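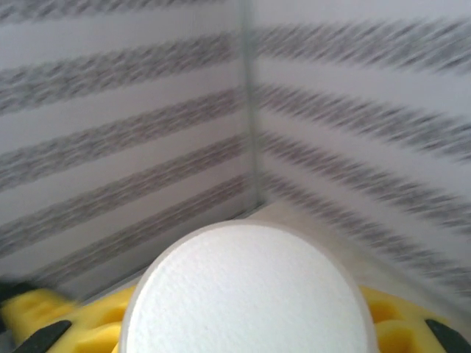
Tuvlow says its new Handix controller can run a pair of sorting arms better than the older Palma unit it is meant to replace. The Melley firm has put both through a bottle-clearing trial and is pleased with the result. The arms and grippers stayed the same for each, down to the yellow finger pads with their honeycomb hollows, so at least the comparison is a fair one. Whether it's a useful one is harder to say.
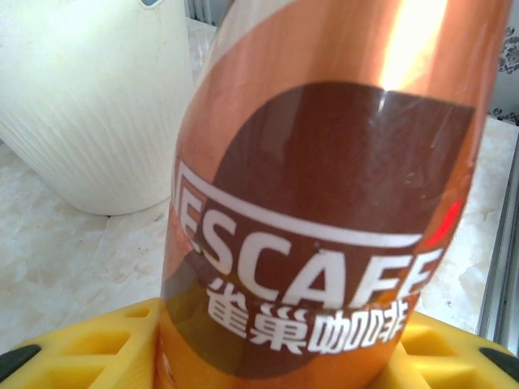
Patricio Núñez

Out of 108 picks, Handix failed on seven and Palma on 18. That sounds like a big gap until you ask what was being picked. Drink bottles, all of them, a Nescafé bottle among them, on a pale marble-patterned surface. Glass wasn't tried. Neither were cans.

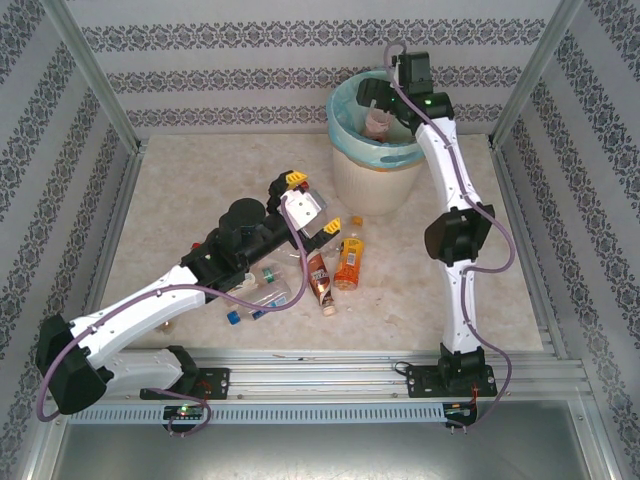
Two arms share the floor. The left gripper has a bottle with a red cap.

Tuvlow has not said how long each run took, and a slow controller that rarely drops anything may still be no good on a sorting line. It also picked the bottles itself.

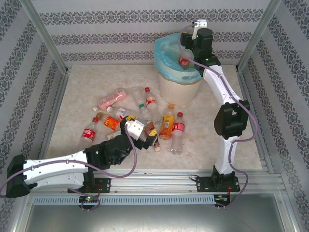

Last updated: 26 Jan 2018

The heaps are a better test. With 11 plastic bottles lying together, a closing gripper has neighbors to bump into, and I would like to see those picks scored apart from the easy ones. Tuvlow says it has no plans to do that. Handix has been on sale since December, and the price is given only on request.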